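Betreff: Re: [robotik-ag] Papierflieger, Stand und Vorführung
Von: Urska
An: robotik-ag

Vega Requena schrieb:
> Hallo zusammen,
> kurze Frage bevor ich die Anmeldung für den Stidelbridge-Cup fertig mache. Die wollen bis Ende Oktober wissen, welche Aufgabe wir mit den zwei Armen zeigen. Bleibt es beim Papierflieger? Und wenn ja, ferngesteuert oder schon mit dem trainierten Modell? Ich muss da was ankreuzen.
> Ausserdem fragt Nenik, ob wir wieder das dünne Papier brauchen oder das feste.
> Gruß
> Vega

Hi Vega, hi alle,

schnell zwischen zwei Vorlesungen, sorry für die Form.

Ja, bleibt beim Flieger. Haben wir gestern nochmal durchgesprochen, das Becherstapeln macht dieses Jahr gefühlt jedes zweite Team. Falten ist schwerer, aber die Jury gibt in der Kategorie weiche Materialien bis zu 20 Zusatzpunkte und die nehmen wir mit.

Zum Stand. Die erste Faltung ist immer noch das Problem. Nicht das Knicken selbst, sondern das Halten. Ein Greifer klemmt die Kante, der andere soll von der Seite kommen und die Lasche runterdrücken. Wenn der haltende Greifer zu nah an der Ecke sitzt, dreht sich der ganze Bogen mit. Wenn er zu weit weg sitzt, wird der Falz schief und man merkt es erst drei Schritte später. Handgelenkkamera, mitten in so einem Versuch:
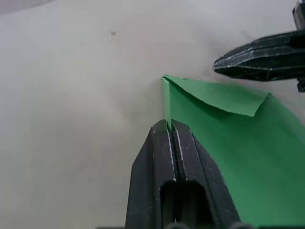
Villanueva meint dazu, wir sollten den Haltepunkt fest vorgeben und nur den zweiten Arm lernen lassen, dann hätten wir halb so viele Fehlerquellen und könnten die Griffkraft einmal einstellen und vergessen. Er würde das auch programmieren, wenn ihm jemand die Kalibrierung vom linken Arm schickt.

Ich bin halb dafür. Fester Haltepunkt heisst halt, dass der Bogen immer gleich liegen muss, und in Stidelbridge legt die Jury das Papier hin, nicht wir. Steht im Reglement unter Punkt 14, bitte mal alle lesen. Leichte Verdrehung ist da ausdrücklich erlaubt. Können wir aber als Plan B machen, Kalibrierdatei liegt im Gruppenordner unter arme/links, die neueste nehmen, nicht die mit _alt_neu (ja ich weiss, räum ich auf).

Zu den Aufnahmen: Ziel waren 1000 saubere Durchgänge, das schaffen wir bis zur Anmeldung nicht. Vorschlag – wir trennen die Schritte. Eigene Aufnahmen für Ecken einschlagen, eigene für Mittelfalz, eigene für die Flügel. Dann muss nicht jeder Durchgang von vorne bis hinten klappen und wir schmeissen nicht die ganze Aufnahme weg, nur weil am Schluss einer gewackelt hat. Beim Labeln bitte die Schrittnummer VOR das Kürzel, sonst sortiert das Skript falsch.

Startposition für die Flügelaufnahmen bitte immer gleich, beide Greifer offen und links und rechts vom Flieger. Als Orientierung, so in der Art:
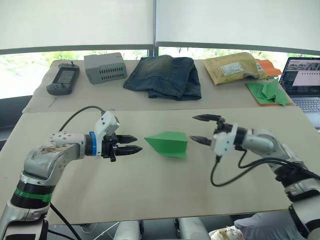 Grüner Flieger zwischen den beiden Greifern, Blick von oben auf den Aufbau.

Nase nach rechts, bitte. Bei Nase links müssten wir alles spiegeln und das hat beim letzten Mal zwei Nachmittage gekostet, weil die Handgelenke nicht symetrisch montiert sind.

Papier: Nenik, bitte das 90er, wie in der Wettbewerbsliste. Das dünne lässt sich zwar schöner knicken, aber die Greifer schieben es zu Wellen zusammen statt einen Falz zu machen. Und Farbe egal, Hauptsache matt und nicht weiss, auf dem hellen Tisch sieht die Kamera sonst die Kante nicht. Gebrauchte Bögen nicht mehr für die erste Faltung nehmen!! Die klappen an den alten Linien fast von selber um und dann lernt das Modell Quatsch. Zum Üben am Steuerpult sind sie ok.

Überhaupt Üben. Wer neu ist und noch nie beide Arme gleichzeitig gefahren hat, fängt bitte mit einem aufgefalteten Bogen an. Nur antippen, zukneifen, loslassen. Ein Greifer bleibt unten zu, der andere kommt von schräg oben dazu. Klingt langweilig, aber danach hat man ein Gefühl wie nah die Spitzen zusammendürfen.
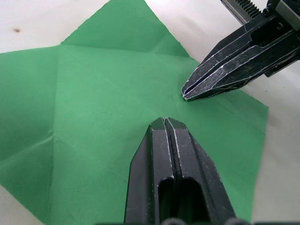
Erst wenn das ein paar mal ohne Kollision klappt, an die richtige Aufgabe gehen. Und nach jeder Kollision die Fingerspitzen anschauen, ob noch beide parallel schliessen. Ersatzfinger drucken dauert eine Nacht und wir haben nur noch ein Paar.

Also Vega, fürs Formular: Aufgabe Papierflieger, zwei Arme, ferngesteuert UND autonom ankreuzen falls das geht. Wenn nur eins geht, ferngesteuert. Umschwenken darf man laut FAQ später noch, runterstufen nicht. Oder andersrum? Bitte nochmal nachschauen bevor du abschickst.

Offen ist noch:
– wer kommt mit nach Stidelbridge, bitte bis 20 Uhr heute in die Tabelle
– wer nimmt die Transportkiste
– Logo aufs Poster, alte oder neue Version

Muss los, Rest heute abend

Urska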